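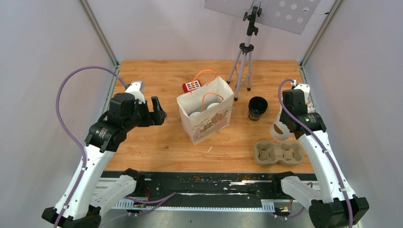 2 min read

Our visit to the Kermani workshop in Plekamdale

For our term project we had to go and see a machine doing a job that a person would normally do, and write up what we learnt from it. I was lucky, as Esmaeil Tehrani at Kermani had an open day coming up on the Saturday and kindly said our group could come early, before the 200 visitors he was expecting through the doors.

The demonstration everyone crowded round was the takeaway table. Two white arms work over a wooden top with a paper shopping bag between them, and the stuff you would carry home from a café is set out near it – cup lids, a moulded carrier with two slots, a black cup. The right arm had a white paper cup tipped over in its gripper, with a brown stain inside, and I remember thinking how much it looked like my own desk on a Monday!

Esmaeil told us paper cups are much harder than they look. Squeeze too hard and the cup folds, too gently and it slips, and a used one is never quite the same shape as a new one. Their software, Ullell, had been through 80 practice runs with cups by the time we came, and 29 of those had ended with a crushed one, which he was quite cheerful about.

I had expected to write mostly about motors, but my notes are nearly all about grip (and a page on cables, which I have left for the appendix). For our own build, the Kikau, we are now going to try softer finger pads first and leave the second arm until next term.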